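Tisia Hand Grippers, Second Pair: A Review With One Dropped Latte Spoon
February 28, 2018

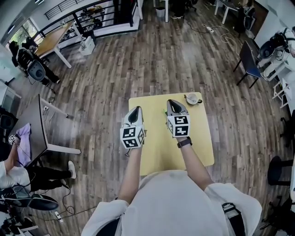

The Tisia pair over the yellow table, with the cup, saucer and spoon at the far corner.

I have now owned four of these things, which tells you either that I like them or that two of them broke. Both are true.

The Tisia is a hand-held gripper for teaching robots by doing the job yourself. You hold one in each fist, you move a cup or fold a cloth, and the software follows the marker cube at the base and works out where your hands went. An arm is then supposed to repeat it. On a good day it does. We bought ours to record table-setting and laundry for a Mesley bench arm, and the first week was so smooth that I wrote half of a very different review.

The fault shows up late. Somewhere past 500 squeezes the right trigger on our first pair began to stick, maybe a finger's width short of fully open. You can feel it if you're paying attention. If you're on your nineteenth cup of the morning, you aren't, and the software certainly isn't, because it takes the jaw width from the trigger and the trigger says "open." The jaws disagree. So every recording from that afternoon has the hand letting go of a spoon it was still holding.

The Mesley arm learned this perfectly. It carried the spoon over to the saucer, announced in the log that it had released it, and backed away at full speed with the spoon still in its grip and the saucer coming along for the ride. The cup followed the saucer. I was standing where the cup wanted to be. It was a small cup and the coffee was from December, or tasted like it, so the injuries were to my shirt.

Still, that's a safety problem and I'd like Tisia to call it one. The manual has a single line about it, under Care: "Clean the trigger slide regularly." Regularly is not a number. Support eventually gave me one, which was every 1000 cycles, or about twice as long as mine lasted.

What I did about it. The second pair gets a wipe of the slide at the start of each session and a check against a printed card: squeeze, release, look at the jaws, look at the screen. If the two don't match, we stop. I also dropped the arm's retreat speed to 19 percent, which makes it leave the table like a waiter who has overheard an argument. We have thrown out 68 recordings and I miss maybe three of them.

Other complaints, in falling order of bitterness. The marker cube is bulky and will find the rim of any cup you set down near your wrist. The left and right units match so closely that I've put tape on one. Calibration takes up to ten minutes and has to be redone if you so much as set the gripper down hard.

On the good side, the tracking is excellent, small objects are no trouble, and my hands don't ache after a long session. I tried the Gramau for comparison. Its trigger never stuck, but it lost track of my left hand every time I reached across myself, and it weighs like a stapler full of other staplers. The Mahmoud costs more than the table, chairs and coffee combined, so I can't help you there.

Three stars out of five. It would be four with a sensor on the jaws themselves. If you already own a pair, go squeeze the right one slowly and watch the tips before you record anything with a drink in it.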